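Chapter 7
Covenants and Disclosure in Corporate Loans

A lender that has advanced money cannot easily take it back. Between signing and repayment, it depends on promises written into the loan agreement. These promises are called covenants. Chapter 6 dealt with price and maturity; the present chapter deals with the terms that apply while the loan is outstanding.

Covenants fall into two groups. Maintenance covenants are tested at set dates, usually each quarter. Incurrence covenants are tested only when the borrower takes a stated action, such as issuing new debt or paying a dividend.

Consider Drollard, a packaging company with a term loan of $928 million arranged by Kouris Bank. The agreement limits net debt to a fixed multiple of earnings and is tested every June. Its competitor Rurkon has a loan of $1,391 million with no maintenance test at all. If earnings fall at both companies, the lenders to Drollard can reopen terms early. The lenders to Rurkon must wait for a missed payment.

Section 7.1 defines the common ratios. Section 7.2 covers compliance certificates and the supporting records a borrower must keep.

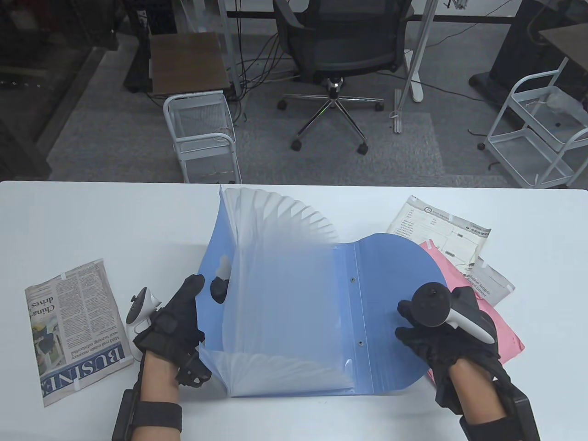

Figure 7.1 Expanding file folder with pleated pockets, opened on a table.

Section 7.3 examines waivers and amendments, using the Skorbridge refinancing, in which the agreement was amended 11 times before maturity. Readers who have not worked with leverage ratios should review the appendix to Chapter 6 first.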